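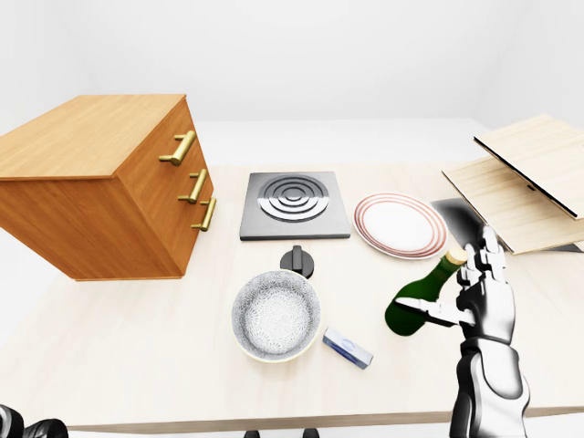

Gripper Comparison – Simulation Readiness Checklist
Site: Grirnton
Cell: tabletop, two hands
Candidates: Lendano hand, Boltden hand
Review period: April

1. Scene file loads without collision warnings. PASS
Comment: Loads in 14 seconds on the Salcedo controller.

2. Both hands respond to the stop command. PASS
Comment: Tested at full and reduced speed.

3. Bottle grasp held at a tilt, fingers around neck and body. PASS WITH COMMENT
Comment: The Lendano hand completed 600 trials. Contact force at the thumb is to be logged separately for the Boltden hand.

4. Drawer bar handles reachable without wrist limit faults. FAIL
Comment: Lowest handle only. Base offset to be moved 20 mm and the item repeated.

5. Hotplate and control knob have collision shapes assigned. PASS

6. Cabinet door joint limits match the specification. OPEN
Comment: Limits are set for the closed position – the raised position has not been entered.

7. Trial logs complete for both candidates. PASS
Comment: 1169 entries on file.

Disposition: Hardware trials are on hold until items 4 and 6 are closed.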